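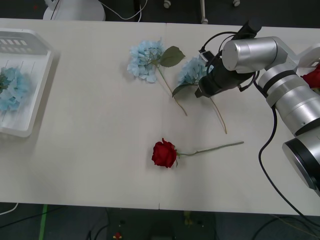 Unit 6: Sorting and Grouping Artificial Stems
Introduction to Floral Display, Poltura Institute
Instructor: Hsiu-ying Tsai

Before an arrangement is begun, stems are sorted by kind and laid out on a clear, light-colored surface. Students are expected to complete this step at every session, including those in which only a few stems are used.

Mass flowers. The hydrangea is the standard mass flower for this course. Its rounded head fills space quickly, and a single stem may take the place of several smaller blooms. Pale blue heads are to be kept together in the tray, with the heads facing the same way and no petals pressed against the rim.

Focal flowers. The red rose is treated as a focal flower. Its layered petals draw the eye, particularly beside a soft color such as pale blue. Roses remain on the table until all hydrangeas have been placed in the tray.

Handling. Lift each stem just under the head. Stems with attached leaves – hydrangeas especially – catch on one another when pulled from the lower end. Leaves may be bent gently back into shape by hand. Do not trim any stem during this unit; cutting is covered in Unit 7.

Practical exercise. Each pair will receive 8 stems from the Weneck cabinet. Sort them, record the kind and color of each on the worksheet, and return the tray to the side bench. The exercise is worth 50 points. Worksheets without both names will be returned unmarked.

Reading for next session: Limeck course reader, section on line flowers.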